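Do You Need New Insoles? Try Cleaning the Old Ones First

Every shoe article I read says to replace your insoles every few months. Most of those articles also sell insoles. I have my doubts, so last July I stopped buying them and started taking the old ones out properly. Two pairs have gone in the trash in all that time, both cracked right through at the ball of the foot.

What you need: a bowl, lukewarm water, a little dish soap, an old toothbrush and a towel. You can skip the special foam sprays. I tried one called Kodurine and couldn't tell the sprayed insole from the one I did with soap.

Getting them out

Loosen the laces all the way down. Slide two fingers under the heel and lift slowly. If it comes up easily, it was only sitting there. If it resists, stop and look, as plenty of cheap shoes have a dab of glue under the heel. A hair dryer on low for a minute will usually soften that. If the whole length is glued, leave it alone and clean it in place with a damp cloth. I have seen people pull harder at this point, and what they get is half an insole.

Washing

Wet the brush, not the insole. Scrub the top in small circles, then do the underside, which most guides forget. Wipe the soap off with a cloth. Don't soak foam and don't put it in the machine, whatever the label on the detergent says. Leather tops get the damp cloth only.

About baking soda: everyone swears by it. It does take the edge off a smell overnight. By the next evening I could smell the shoe again – make of that what you like.

Drying

Press each insole in the towel for 15 seconds, then stand it on its side somewhere with moving air. Keep them off the radiator. Overnight is usually enough for thin ones, and thick ones can want a second night.

Before they go back

Lay one flat on a table and hold the other up on its edge, so you can see the outline of the heel and toe. Look for curling, flat spots and a rim that has gone soft.

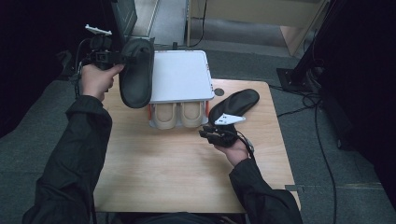

Nadine Mansour wrote in to say that I'm too easy on old foam, and that an insole can look perfectly fine and still have no spring left under the heel. Her test is to push a thumb in hard and see whether the dent stays. Fair enough. I've added the thumb test to my own routine, though I'd still wash first and judge later.

To refit, bend the toe end slightly, feed it all the way forward and press the heel down last. Walk across the room before you tie the laces.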